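The Pair on the Bench
How a set of handheld grippers is kept fit for folding work at Keltatmont

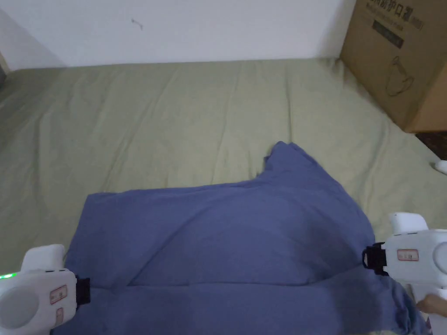
Folding practice on a green sheet, with a white gripper at each side of the blue cloth.

The first thing Filipa Pacheco does with a pair of grippers is close them on nothing. She squeezes one, lets it open, squeezes it again, and listens. Then she does the other. If they don't sound alike, she puts them both down and gets the small screwdriver.

Pacheco looks after the handheld grippers at Keltatmont, a firm that records household work so that robot arms can be trained on it. Most of what her grippers pick up is cloth: shirts, towels, pillowcases, now and then a sock. A person holds one in each hand and does the chore through the jaws. The recordings go to Nisport, where Samira Karam's group turns them into motion for a two-arm machine.

Cloth is hard on a gripper in ways a block or a cup is not. A cup tells you at once when the grip is bad. A shirt hem can slide a little at a time while the person holding it goes on folding, and the slip may not be noticed until Karam's group plays the recording back and finds that the jaws say "closed" and the hem has gone.

"We can throw away a bad fold," Karam says. "A bad zero is worse. Everything recorded after it is off by the same amount, and it all looks fine."

The zero is the reading a gripper gives when its jaws are fully shut. Pacheco sets it at the start of each session and checks it again after the lunch break. The procedure at Keltatmont takes four steps. The gripper is switched on and left alone until the light is steady. The jaws are closed and held. The reading is stored. Then a strip of shirt cotton goes between the jaws, first one layer and then 2, and the readings are compared with the card taped inside the lid of the case.

She does this with both grippers even when only one has been giving trouble. They are kept as pairs and have been since the spring, when somebody swapped a left from one case with a left from another. Both worked. The zeros didn't match the cards, and it took an afternoon to sort out which was which. The cases now have a stripe of paint on them and so do the grippers, down near the base where it doesn't get rubbed off.

Cleaning takes up more of her time than repair. Lint gathers where the jaw meets the body, and new towels are the worst for it. Pacheco uses a dry brush with the bristles cut short, then a wooden toothpick for the corner. She tried compressed air for a while and gave it up. It pushed the fluff farther in, and she had to take the jaw off to get it out.

The contact faces are wiped with a damp cloth and left to dry before anyone picks the gripper up again. Alcohol made them slick for the first few folds. Hiếu Lưu, who records three or four hours a day, could feel the difference before she told him she had changed anything.

Lưu has his own list of complaints, and Pacheco writes them in the same notebook as the readings. A squeeze that catches halfway. A jaw that opens slower than its partner. A wrist that aches. The last one led to a change in how sessions are planned, and no recording block now runs longer than 90 minutes. "You start to hold it lower when you're tired," Lưu says. "Then the jaw comes in at a slant and you get one thread of the shirt instead of the edge."

He has also learned to pick his grip on a T-shirt by the seam. The double stitching at the hem gives the jaws something to bite. A flat single layer on a soft bed is the hardest thing he is asked to lift, and he will often push the cloth up into a ridge first and take it from there.

Parts come from Pruseck, in a padded envelope, usually within a week. The jaws themselves rarely break. What wears is the little return spring behind them, which loses its snap after some 3 months of daily use. Replacing it means taking out two screws, and the second one is awkward. Mitiku Ambaye, who did the job before Pacheco and now works on the arms, left her a driver with the handle sawed short. She still uses it.

After a spring change the gripper doesn't go straight back to work. It is opened and closed by hand for a few minutes, zeroed, and tried on an old shirt that has been folded so many times the creases stay in it. Pacheco does three folds herself and then hands the pair to Lưu for three more. If he gives it back without saying anything, it goes in the case.

In May the firm is due to get a second set of pairs, and Châu Đàm will be trained to look after them. She has spent two mornings at the bench so far. The first went on brushing out lint. On the second she set a zero, checked it against the card, found it wrong, and discovered she had left the cotton strip between the jaws. Pacheco had her write that in the notebook too, with the reading next to it.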